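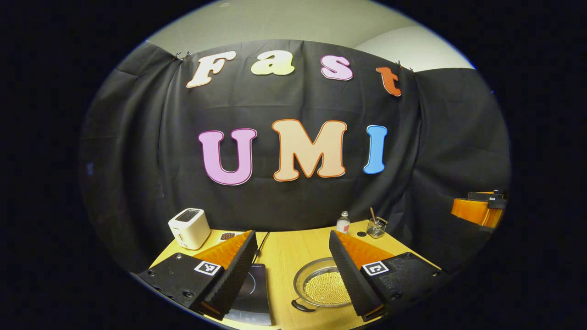

五月份重新测了一遍馆藏的下颌臼齿，记录一下流程和遇到的问题，主要给自己以后查。

材料是Plekside遗址出土的一批散牙，编号沿用旧登记册，没有重排。去年只做了长宽，这次加了磨耗分级和釉质表面的印模。测量用数显卡尺，精度0.01毫米，每颗牙近远中径和颊舌径各测三次，取中位数。三次极差超过0.1毫米的，隔天重测。邻面磨耗严重的不校正，单独标一列，后面统计时再决定去留。

先说观察者误差。Jasper Kuipers独立测了其中的100颗，我们事先没有对过标志点。颊舌径吻合得不错，近远中径有系统偏差，他的数值普遍偏大。把两个人的卡尺位置拿出来对照，原因在于第三臼齿的远中缘：他取的是最大外凸点，我取的是平行于咬合面的投影。两种做法文献里都有人用，混在一个表里就不行。最后统一成投影法，他那部分第三臼齿重测，共13颗。

磨耗分级沿用八级制。三级和四级之间的界线始终不好把握，齿质暴露点是否相连，在放大镜下和肉眼下判断会不一样。现在规定一律肉眼加斜光，有疑问的记低一级并加星号。

印模部分，牙面先用棉签蘸丙酮清洁，干燥后上硅橡胶，第一遍只起清洁作用，揭掉弃用，第二遍留作正式印模。环氧树脂浇注之前静置一夜。有几个模子里出现气泡，位置都在牙尖附近，换成沿侧壁缓慢注入以后少了很多。显微观察先用低倍扫一遍，排除埋藏后的损伤，再在400倍下取图。埋藏造成的划痕通常方向一致，而且会越过磨耗面的边界延伸到非咬合面，碰到这种标本直接剔除。

数据表目前有2,535行，一行对应一次测量，不是一颗牙。这一点在表头写清楚了，Duvside那边上次来要数据，直接按行数算了样本量，结果标准误小得不正常。汇总表另存，一颗牙一行，以后对外只给汇总表，原始表按需要再发。

还有一个没解决的问题。Zuweira Acheampong看完初稿，认为第一和第二臼齿的区分标准写得太松。散牙没有齿槽可参照，只能依靠牙尖数目、牙根分叉角度和邻面接触面的位置，磨耗重的标本前两项里至少会丢一项。她建议增设“第一或第二臼齿”这个类别，不强行归位。我同意，代价是按牙位做的那几张比较图样本会变小，箱线图得重画，正文第三节的措辞也要跟着改。

周日把重新归类的部分做完，脚本里牙位那一列从两个水平改成三个，旧的缺失值编码和新类别重名，跑出来的交叉表合计对不上，查了半个下午。新编码写在脚本开头的注释里，旧文件移到archive目录，没有删。

下一步是上颌的部分，卡尺先送去校准。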